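From: Nermin Keskin
To: gripper-users
Date: 7/1/25
Subject: Re: fuzzy pads or bare rubber?

Melahat Kahraman wrote:
> Has anyone run the fuzzy pads for a full set yet? Ours at Drestbridge
> pick up lint in no time and I am wondering whether to go back to
> rubber before we order 40 more.

We ran them for 400 grasps on the Grecu hand-held pair, keys and small pouches only. They do collect lint, and the top edge starts to curl. I wiped them with tape every 10 grasps and left the curl alone. 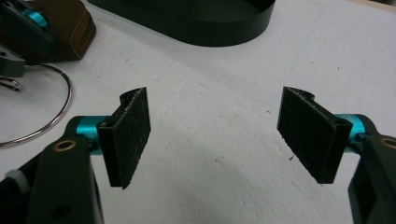
Grip on leather was fine to the end. On thin metal it was less steady. Of the 400, 280 were key rings, and most of our drops came from those. The ring slides down the pad if you close on it near the tip. Closing higher up helped more than squeezing harder.

We did the lifts over the tray with the left gripper and kept the right one low and open. The white foam sheet is taped down on both sides, and I would keep that part of the setup whatever pads you choose.

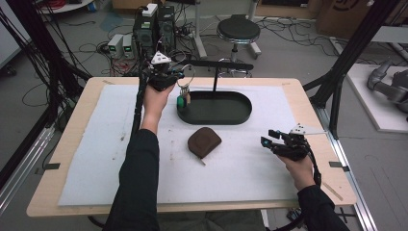 Zübeyde Kahraman disagrees about the tape. She thinks it pulls fibers out of the pad face and wears it faster, and she would use a soft brush. She also wants the rubber pads run on the same key rings before any order goes in.

I can do the rubber set next. Melahat, can you send me one pair from the Jadville batch? Left and right, please, with the hinge pins.

Nermin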